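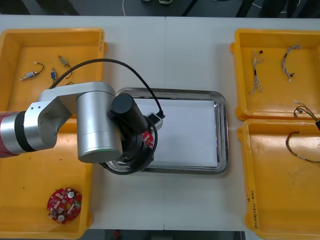

Grallow parts bins, yellow, open top
Review by a bench user, April

I bought these to replace a drawer cabinet that had stopped closing properly. Two packs, two bins to a pack. I use them for small electronic components: little boards, motors, anything with leads that tangles when it gets thrown in with everything else.

The plastic is stiff and doesn't flex when you pick a bin up by one side. Color is a strong yellow, and dark parts and bare wire are easy to find against it. Pale yellow capacitors are harder. The floor is flat, so parts stay put and you can slide them out with a fingertip.

They are shallow. For sorting that works well, but for storage it doesn't, and Drudent makes a deeper one if you want to keep 300 resistors in one place. I had the Drudent bins before and kept losing things in the back corners.

I set mine on both sides of a steel tray with a sheet of white paper in the bottom. Parts come out of the bins, get looked over on the paper, and go back. The tray is an Ansari and was bought separately.

Complaints: no label slot, and tape peels off the front after a week or so. No lids are sold for this size. One bin arrived with a rough edge that I took down with a file. Risotport, the seller, offered a replacement but I didn't bother.

Four stars. I would buy the same size again.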